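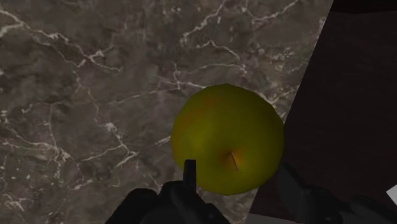

4.2 How the lamp joke travelled

We now turn to the part of the study we most enjoyed, and the part that surprised us most. The Inthorpe mayoral debate was shown live by Skanamska on a weekday evening in September. Near the end, one candidate was asked who would pay for the new bus station, turned to the standard lamp behind her chair and said, "Well, don't look at me, ask him." The audience laughed, the chair moved on to bins, and the joke was already being passed round before the closing statements.

Our collection holds 2801 public posts that quote, picture or act out the line. They were gathered with Hegyi, the archive tool described in Section 3, and each was read in full by at least one of us. We sorted them by what the poster did with the joke, leaving aside whether they seemed to like the candidate. Padmavathi Thomas and Dindo Dimaculangan each coded the whole set and met to talk through every case on which they differed. These meetings ran long — a pun on "standing for office" took up most of an afternoon — but they sharpened the categories a good deal, and we would happily do them again.

Repeating. The first posts simply gave the words, sometimes slightly wrong. "Ask him" soon became "ask the lamp", which the candidate never said. By the next morning the wrong version had pushed out the right one almost everywhere. We find this a lovely small case of a crowd editing a line. "Him" needs the television picture to make sense; "the lamp" can be sent to a cousin who missed the whole thing.

Acting out. Next came people putting questions to lamps of their own. The questions were mostly about daily life: whose turn it was to cook, where the other sock had gone, why the Prondorside train was late again. Very few mentioned the bus station. Earlier writing on political jokes tends to treat this loss of subject as a weakness, as if the public had missed the point. We read it differently. The posters kept the shape of the moment, a person in charge passing a hard question to something that cannot answer, and tried it on every other hard question they had. That is a reading of politics, and quite a sharp one.

Blank grounds. A smaller group of posts did without the lamp and set the words over a plain surface or a household background. Dimaculangan first noticed these, and at the start we nearly threw them out as strays. They are a joy to work with once you have the trick of them, for the background adds nothing and the reader has to bring the entire debate along. A surface of the general sort we mean, with no words on it, is given in Figure 3 (a rendered marble countertop with white veins, seen from directly above). Posts of this kind came late and were shared mainly among people who had already posted an earlier version, so we treat them as in-jokes.

Answering back. Both campaigns joined in, with very different luck. The candidate's own team posted a lamp in a rosette on the second day, and it was warmly received. Her main rival's team made a short film in which a lamp read out a list of spending promises. It was carefully made and hardly anyone passed it on. When we looked at the replies, the commonest complaint was that the lamp talked. Posters had settled a rule among themselves, without ever writing it down, that the lamp must stay silent, and they were quick to spot an outsider breaking it.

Who carried it

We had expected large accounts to do most of the work. They did not. Of the 25 most shared posts in the set, 20 came from accounts with fewer than 1000 followers at the time of posting. Several belonged to people who otherwise wrote about allotments, knitting or Sunday league football. The Skanamska account shared the clip only after the line had already changed, and used the changed wording in its heading — a nice reversal, with the broadcaster quoting the crowd's version of its own programme.

There are limits to what these posts can tell us. Hegyi cannot reach private groups, and several people we later spoke to in Inthorpe had met the joke only there, or across a shop counter. We also have no way to tell whether anyone changed their vote over a lamp, and we make no such claim. What the posts do show very clearly is how fast a town can agree on the rules of a joke. Section 4.3 compares the lamp with an older Prondorside saying about a councillor's umbrella, which spread almost wholly by word of mouth and, to our delight, is still in use.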